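From: Hülya Sarıgül
To: housekeeping-automation list
Date: 2018-08-05
Subject: Re: Folding step and the hours at Utov

> The folding rig is due in November. My team want to know which parts of
> the room job stay with them. They also ask if recording grips by hand
> counts as their normal work or as something extra. The note we had from
> Draltska says only that "soft goods handling will be assisted".
> Can someone who has been through this reply in plain terms?

I can answer for the Avcı house, where we have had the Baleo table in the linen room for one season. It covers one part of the job: it takes a garment or a small towel that is already lying flat and folds it in half, then in half again. Sorting, turning sleeves the right way out and checking for stains are still done by people, and so is everything to do with the bed.

On the second question: yes, put it on the rota as work. With us it was left vague for the first 5 weeks, and people fitted it in between rooms. The result was short, rushed recordings and some bad feeling. We now book it in blocks, with 3 people taking turns, and room targets are cut for those hours.

The point that caused most trouble was where to grip. Knitwear is the hard case. If the fingers close on a single layer near the hem, the piece tends to slide or stretch. If they close on a gathered fold, the hold is firmer, but the fabric twists and has to be laid out again before the next fold. 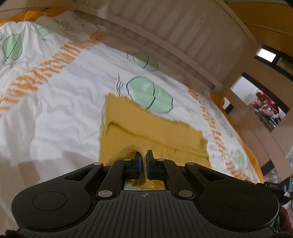

We settled on the gathered fold for lifting and moving, and a shallow edge grip for the fold itself. Staff had been doing much the same by hand for years without a name for it. I would ask your team to write down their own method before Draltska send you theirs — it saved us a long argument over the work sheet.

Patterned bedding was the other weak spot. The vision software was set up on plain white tables, and on a busy duvet cover it lost the outline of small items. Recording on made-up beds, patterns included, has helped. I have no error rates that I would trust enough to post.

As to hours, no posts were cut here. Two things did change. The early linen shift went from 4 people to 3, and the fourth moved to rooms, which is heavier work. She was asked first, but the grading was not looked at until she raised it herself. Get that settled before November. Also, the table stops when it cannot find an edge, and somebody has to walk over and clear it. On a bad morning that breaks up the whole shift, and it appears in no report unless you log it. We keep a sheet by the door.

I can send the rota and the log sheet to anyone who wants them. Both are in Turkish, but the columns are easy to follow.

Hülya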